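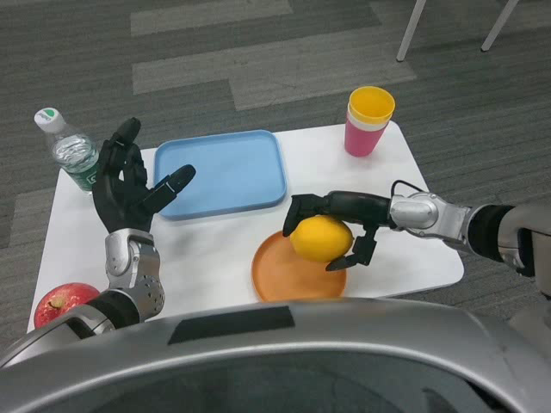

Cerkeo sells its Plondness two-arm kit as "ready for shared spaces," and after 50 sessions with it I would not share a space with it unless my thumb was already on the stop button. The trouble is the right wrist. It drops torque for a moment and then comes back harder than it was before, and whatever the hand is holding takes the squeeze. We stuck to light stuff on a low white table, a lemon over an orange plate, an apple, a water bottle, a couple of nested cups. A lemon forgives a lot. I kept thinking about what a finger would do.

The log shows fault 464 each time. The manual lists it as "transient, no action required" — a generous reading of an arm that re-grips without being told to. I counted 4 of these before I stopped running it with anyone standing nearby. 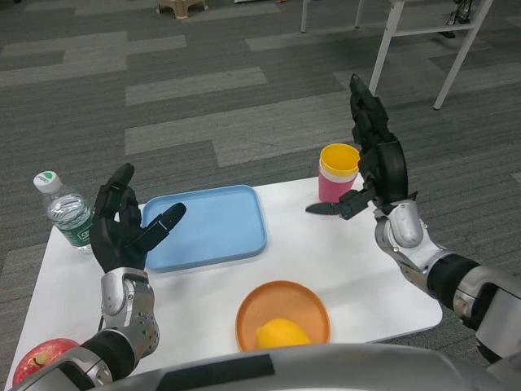
Support had me reflash the wrist firmware to build 932, which arrived in December with a note promising smoother recovery. The recovery is smoother. It still happens. I also tried the Prumumus force limiter, sold separately, and it caught two faults and slept through the next one.
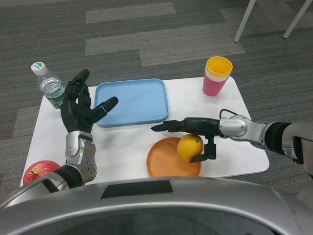

What bothers me most is the stop button. It cuts the shoulders at once, but the fingers hold their last command until you power down the whole unit. Pilkington, the dealer, says this keeps the hand from dropping its load. Fine, but put it on the box, and give me a separate release for the hand.

The motion is decent and setup took one afternoon. I'd still wait for a hardware fix on that wrist before paying full price.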